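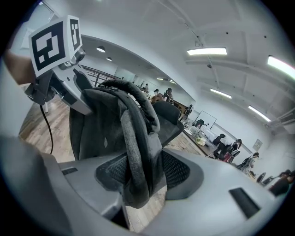
A dark grey fabric item with a loop handle on top.

Todora app: questions we keep getting
Last revised 19/01/2019

What is Todora?
A phone app for sharing voice clips of up to 37 seconds. It comes from Zernetti, a small developer that used to make ringtone apps. We don't work for them. We review apps, and enough readers wrote in after our November review that it seemed easier to put the replies on one page.

Is it really "the fastest growing audio app" in the country?
That line is in the store listing. We asked what it was measured against and got a link back to the store listing. It may be true. A new app can double its users in a weekend if it starts with very few, so the claim doesn't tell you much.

How many people use it?
Zernetti talks about downloads, and a download is a person who tapped a button once. The only number we could check ourselves is the member count on the public channel for Wustesstead, which stood at 3681 when we looked. Of those, 633 had ever posted a clip. Make of that what you like. We would want to see daily users before calling it popular.

Is it free?
For now. There are no ads and no paid plan, and the company hasn't said how it intends to pay for its servers. Its help page says the basic version "will always stay free," but nowhere does it say what is in the basic version.

What permissions does it ask for?
Microphone, contacts, location and storage. The microphone makes sense. Location is supposed to be for finding local channels, but you can also pick a town by hand, so turn it off and see if you miss it. We refused contacts as well and the app worked fine, apart from asking again every time we opened it.

Where are my recordings kept?
The privacy policy says "secure servers" and leaves it there. We wrote to ask which country and who runs them. Ankica Softić, who answers press mail for Zernetti, told us the details would be in the next version of the policy. We've read the next version. They aren't.

Can I delete my account?
Yes, though it takes some digging. Go to Settings, then Profile, then Manage, then Close. The account disappears from search right away. Your clips are a different matter: one of our test clips could still be played from its direct link four days later. Delete clips one at a time before closing the account.

Is it a good swap for Drummond?
People ask this because Drummond started charging. If all you want is short clips for friends, Todora will do. If you edit on your phone, no. There is no trim tool, no undo, and saving a draft on the older phone we tried failed more often than it worked. Drummond also lets you export everything you've made. Todora says export is "coming soon," and it said so in November too.

Are the good reviews real?
Some must be. A lot of the five-star ones are a few words long and were posted close together, which proves nothing but wouldn't persuade me either. Read the three-star reviews first.

Should I install it?
If you're curious, sign up with a spare email address and say no to the permissions you don't need. I wouldn't move anything there that I'd mind losing.

My question isn't on this page.
Use the contact form. We can't recover passwords or restore clips, so please send those requests to Zernetti.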